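Storkora welding notices: read me first

Hello, and thanks for downloading this. I'm Ambros Rainer, and I put this collection together because I got tired of hunting for the same company announcements over and over. It's a plain text set of stock exchange notices from small listed firms that make or hire out welding kit: board changes, trading halts, share placements, loan extensions, that sort of thing.

What's in it

There are 65 notices from four companies. Traltar and Prekik take up most of it, as they seem to put out a statement whenever somebody sneezes. Zürcher is much quieter (mostly yearly results and the odd change of auditor), and Storkora gave the set its name only because I started with them.

Each notice is one text file, and there's an index called notices.csv with the company, the month, the type and a short summary I wrote myself. The summaries are my own reading, so please go back to the full text before you quote anything!
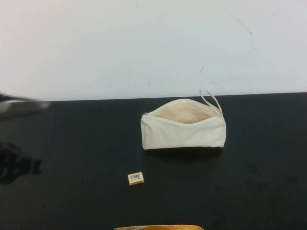
The type column took me far longer than I'd planned. I began with 20 labels and kept mixing them up, so I squashed them down to 14. A director leaving and a new one arriving on the same day counts as one notice under "board change", even when the company sent it out as two. If you'd prefer them split, the original headings are still at the top of each file.

Things to watch for

Share prices are left exactly as printed. Prekik merged its shares part way through, so prices from before and after don't line up and you'll get a very silly chart if you plot them straight off. I did, and was briefly quite excited.

Tables came out badly from the older Traltar files. I've fixed the ones I spotted, but some columns may still have slipped sideways. Zürcher writes its numbers with a comma for the decimal point and I've left those alone too.

Updates

I last went through everything in July. Next on my list is a proper column for loan dates, and after that the missing Storkora half-year report, if I can find a copy that opens. Corrections are very welcome, just send me the file name and the line.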